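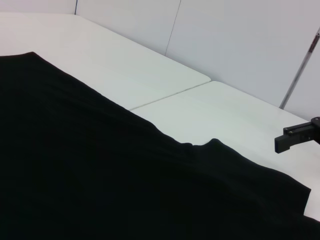 # Cell budget for black fabric handling: table, grippers, what to buy first

**tallgrass_ee** | 2018-03-20

Planning a one-arm station for flattening and folding cut fabric panels. Current state is two white table panels butted end to end against a white wall, arm with a parallel gripper, camera at the wrist. Test material is black woven, large pieces, because that is most of what we cut.

Approved money is 3,826 dollars for everything that isn't the arm. Draft split:

| Item | Budget |
|---|---|
| One-piece table top and frame | 1,000 |
| Depth camera, mount, cable | not quoted |
| Compliant fingertips, 3 sets | not quoted |
| Lighting | whatever is left |

Questions:

1. Is a one-piece top worth 1,000 when the two-panel top works for everything except the seam?
2. Does anyone run deep black cloth with a wrist camera only?
3. Bech or Catov for fingertips?

**r_osk**

1: Yes. There is a step at your seam, the right panel sits lower than the left. A fingertip sliding under a cloth edge at constant height will either catch on the step or lose contact after it. You can map the step and correct for it, but you'll be redoing the map each time someone bumps a leg.

3: Bech. Catov tips are fine on rigid parts. On thin woven they were too thick at the nose to get under an edge without pushing it.

**millrace**

Disagree on 1. Shim the low panel, tape the joint, spend nothing. We ran a taped two-panel top from December until the line moved and the joint was never in our top ten faults. Put the 1,000 into the camera and lights. Black cloth is the expensive part of this problem.

**r_osk**

> tape the joint

Tape edge is also a step. Smaller, but it lifts at the corners and then you have a fold catching on it. What cloth were you running?

**millrace**

Heavy twill. Fair point, it's less sensitive. I'd still do tape first. A top can be ordered later without redesigning anything. A camera mount usually can't.

**dunlin44**

On 2, we do, with reservations. White top and black cloth gives you an outline for almost no effort. Thresholding is enough to get the long edge and the corners. Inside the outline is another matter. In your picture I can make out shallow ripples toward the lower left and not much else. The small hump partway along the edge reads clearly only because there is white behind it. The same hump in the middle of the cloth would be close to invisible to a color camera.

So decide what the process needs. If you grasp at corners and edges only, skip the depth camera. If you have to find interior folds, you need either depth or low-angle light, and I would price the light first.

**tallgrass_ee**

Interior folds matter. The panel has to be flat before the first fold or the crease comes out off the line.

Had not considered low-angle light as a replacement for depth. Does it work on a matte black?

**dunlin44**

Partly. You get a weak highlight on the crest of each ripple if exposure is set for the cloth, and then the table saturates. Two exposures per look, one for outline and one for interior. Costs cycle time, no hardware. Block the room light while you test it or you will be tuning against whatever the overheads are doing.

**quillon**

Check the depth camera on your own material before you buy. Dark fabric can absorb a lot of the projected pattern and you end up with holes exactly where you wanted data. We had a Stakov unit on loan, very good on white and gray, patchy on black. Atudcombe does loans too if you ask sales for an evaluation unit and give them a part number to quote against.

Also keep a line for spares. Fingertips are consumables. Your 3 sets will be one set in use, one set worn and one set missing.

**r_osk**

Agree with quillon on the loan. Don't agree that low-angle light replaces depth. It shows that a ripple exists. It does not give you its height, and the approach height for the fingertip has to come from somewhere.

**dunlin44**

Force or contact sensing at the table. Come down until contact, back off, slide. You don't need ripple height for a flattening stroke.

**r_osk**

For a stroke, no. For a pinch on a fold crest, yes.

**millrace**

Then don't pinch the crest. Pull from the corners. There's a nice square one at the lower right in that picture.

**tallgrass_ee**

Corner pulls work on small pieces. On the large ones the near end stays rippled and we get a second pass anyway.

Revised plan:

- Shim and tape the table now. Hold the 1,000 for a one-piece top as phase two.
- Two low-angle light bars, dual exposure.
- Evaluation depth camera from Stakov or Atudcombe, tested on our black, no purchase until the hole rate is known.
- Bech tips, 3 sets, plus a spares line.
- Phase one capped at 3,000 including cables and mounts.

The remainder stays unallocated.

**quillon**

Reasonable. Ask for the loan terms in writing, including who pays return freight.

**r_osk**

I'd still order the top. Measure the step with a feeler gauge before and after the shim and post both numbers.

**tallgrass_ee**

Will do once the shim stock is in.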